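De: Haruna Imai
Para: lista dos moderadores do fórum Hastville
Assunto: Re: resumo semanal por correio e tópicos antigos

Olá a todos,

Respondo à mensagem do Darragh, que deixo citada, e aproveito para dar conta do que ficou feito no servidor de testes.

Darragh Daly escreveu:
> Continuo a achar que o resumo semanal está comprido de mais. O último
> que recebi trazia 164 tópicos e não passei do princípio. Não dá para
> enviar só os tópicos novos e deixar as respostas de fora? Outra coisa:
> quem se inscreveu antes da mudança para o Mana continua a receber
> duas cópias, uma no endereço antigo e outra no novo. A Amra também
> se queixou disto.
> E, já agora, o que fazemos aos tópicos fechados do arquivo?

Quanto ao tamanho, dá para separar. O módulo de envio do Mana distingue tópico novo de resposta e a opção está na ficha de cada secção. O que não dá, por enquanto, é deixar cada membro escolher por si; a escolha é feita por secção e vale para todos os inscritos. Experimentei no servidor de testes com as secções Geral, Apresentações e Compra e Venda. O resumo ficou com 14 entradas, cada uma com título, autor e as duas primeiras linhas do texto. As respostas aparecem só como um número à frente do título. Na secção de Ajuda deixava tudo como está, porque ali a resposta interessa tanto como a pergunta.

As duas cópias vêm da importação. O Prevholm guardava o endereço de contacto e o endereço de entrada em campos diferentes, e o Mana leu os dois como inscrições válidas. O Yasuo fez um script que compara os registos e apaga o mais antigo quando o nome de utilizador coincide. Correu-o numa cópia da base de dados, com cerca de 2480 contas, e ficaram 12 casos por resolver à mão, quase todos de pessoas que mudaram de nome de utilizador. Vou escrever-lhes uma a uma. Se alguém vos perguntar, digam que não é preciso voltar a fazer a inscrição.
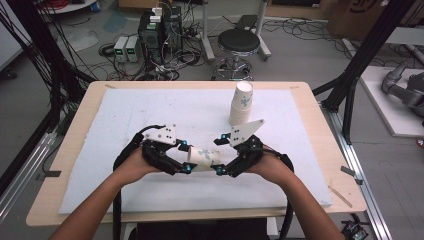
Sobre os tópicos fechados, a minha proposta é mantê-los visíveis e pesquisáveis, mas fora do resumo e fora da lista de «actividade recente». Neste momento, basta um moderador corrigir uma etiqueta para um tópico de há anos saltar para o topo, e isso confunde quem chega. Também convém rever as miniaturas que o fórum gera quando um tópico é partilhado fora. O recorte é automático, quadrado e feito ao centro, e nas fotografias largas perde-se muita coisa: na do copo de papel às flores deitado entre as duas garras pretas, a miniatura mostra o copo e pouco mais, e as placas brancas com pontinhos, uma de cada lado, ficam de fora. Passei a opção para «ajustar à largura» no servidor de testes. As miniaturas ficam com uma faixa vazia por cima e outra por baixo, mas vê-se a imagem inteira. A Saoirse prefere o recorte – diz que a página de entrada fica mais arrumada – e por isso não mexi no fórum principal.

Falta ainda decidir a hora do envio. O resumo sai às três da manhã, que era a hora da cópia de segurança no alojamento antigo. Na Dunne a cópia é feita às cinco da tarde e já não há razão para enviar de madrugada. Eu punha às sete da manhã. Quem tiver outra preferência que o diga nesta conversa, por favor, e não em mensagem privada, para ficar tudo no mesmo sítio.

Resumindo o que preciso de vocês:

Amra: confirmar se continuas a receber as duas cópias depois do próximo envio.
Yasuo: deixar o script na pasta partilhada, com uma nota sobre os campos que apaga.
Saoirse e Darragh: ver as miniaturas no servidor de testes e dizer qual das opções preferem.

Se não houver objecções, passo as alterações do resumo para o fórum principal em Setembro. A palavra-passe do servidor de testes é a mesma de sempre.

Haruna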